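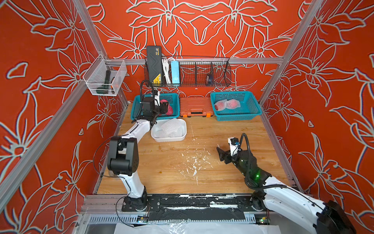 Both arms on the fruit job, left one at its basket

Subject: Re: [arms-club] Is the fruit task too easy for the Plitimine?

Hi all,

Sorry for the slow answer, I've been marking all week and then the club laptop decided it wanted updates. I'll reply in between so I don't lose track.

> Looking at the task list for the Plitimine heat, "move the wrapped fruit
> from basket to basket" seems a bit tame next to what Porkside are
> putting in. They're folding shirts! Are we sure we'll get enough
> points for it? Also does each piece have to keep its net on, and can
> both arms go in the same basket? Asking before my lot spend another
> evening on it.

I thought it was tame too, until I sat in on Sunday and watched the Yen group have a go. The netting is the whole problem. It's springy, so the fingers close on foam first and you think you've got hold of the thing when all you've got is a fistful of sleeve. Then you lift, the net stretches, and the apple stays put. We had a run of 60 tries with the old finger settings and I'm not going to tell you how many were any good, but it was a quiet drive home.

So yes, the net stays on. A piece that arrives bare counts as half, and a net that arrives without its apple counts as nothing, sorry (someone did ask!). Please keep the spare sleeves in the white tray and out of the baskets, or the next group comes in and wonders why their arm keeps going for an empty one.

On points, the rules sheet gives shirt folding a higher ceiling, but you only get near it if the fold is square, and I've seen a lot of folds that weren't. Fruit pays per piece. Last year the Luria team came in with 395 doing nothing but sorting, and they beat two folding teams quite comfortably. I'd take that.

As for both arms in the same basket, you're allowed to, but I'd leave it for now. Start with one basket per arm and the orange case between them. The case isn't worth any points, it's there to be got round. The wrist cameras see an awful lot of it when the arm comes in low,
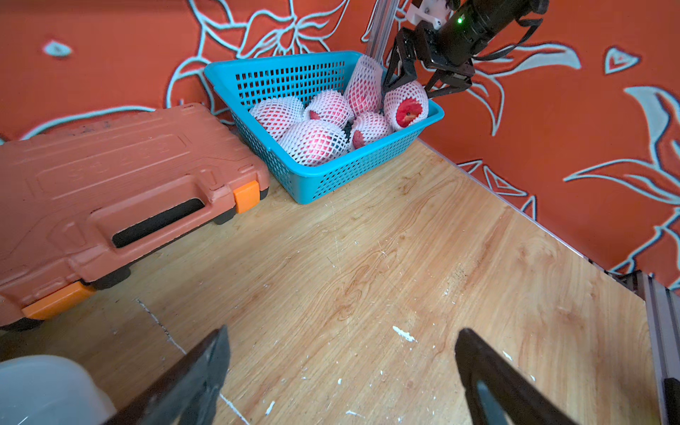

and if your group has only practised with the case pushed neatly square to the wall, you'll have a nasty surprise when the judges put it down at an angle. Turn it a bit between runs, swap which side the baskets are on, pile the fruit differently. I know it's a faff. The students who moved things about from the first week are miles ahead of the ones who didn't, and I include my own group in the second lot.

A few other bits while I'm here:

We're up to 2239 recorded runs as a club, which is loads more than I expected by March. Please, please put the group name in the notes box. There are 87 with no name on them at all and I can't tell from the footage whose they are, one black gripper looks much like another.

The white specks on the floor of the cell are staying. I did have a go with a scraper and made it worse. If your program gets muddled by them, that's a thing to fix in the program.

If you tighten anything on the wrists, check the cable still has slack with the arm stretched right out to the back corner. It wants a decent loop. Don't tape it down flat, however tidy it looks.

> Last thing, are we keeping the flowery walls for the heat or going
> back to plain?

Keeping them! The rules say any backdrop as long as it doesn't move, and I've grown very fond of the lilies. A couple of the younger ones asked if they could do a second set in another colour for next term and I've said yes, provided they do the cutting out themselves and it isn't the same week as the heat.

Can each group let me know by the end of the week which slot they want? Evenings go first, so if you need the late one say so soon. And if anyone has taken the small hex keys home in a pocket, no questions asked, just drop them back in the tin.

Cheers,
your fruit and cables person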